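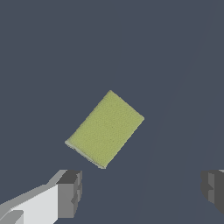 *Progress report no. 2 to the Van Rooij Fund, by Géza Virág, Clindby Table Tennis Club*

Hello all, and sorry this is landing in your inbox a bit later than I promised. February got away from me, mostly thanks to the boiler at Prurkberg Hall, which packed up during our busiest fortnight (we played in coats, and a few of the juniors claim it improved their serves).

The big news is that the Tuition for All sessions are properly up and running! We've had 421 attendances since the first report, which is well past what I put in the application, and the under-12s hour is now so full that Recep Tekin has started a second one straight after it. Recep passed his coaching certificate last month as well, paid for out of your grant, so thank you for that – he's been grinning ever since.

We now own 9 tables, 5 of them new. The old ones have gone to the far end of the hall for doubles and general larking about. I did go over on the nets and posts, because the cheap clamps wouldn't grip the thicker table tops and had to go back. I've moved the difference across from the travel line, as we agreed on the phone, and the receipts are in the folder I sent with the accounts.

Where we're behind is the women's evening. We tried it at 8pm and hardly anyone could make it, what with bedtimes and the last bus. From next month it'll be at 6.30, and the Isenano leisure centre has said we can put posters up in their changing rooms. I'd like to give it the whole spring before deciding whether to carry on.

Still to do before the final report: the schools tournament, a second umpire course, and sorting the lighting over tables three and four, where you lose the ball completely on a high lob.

Do come and have a knock if you're passing. We've got spare bats.

Géza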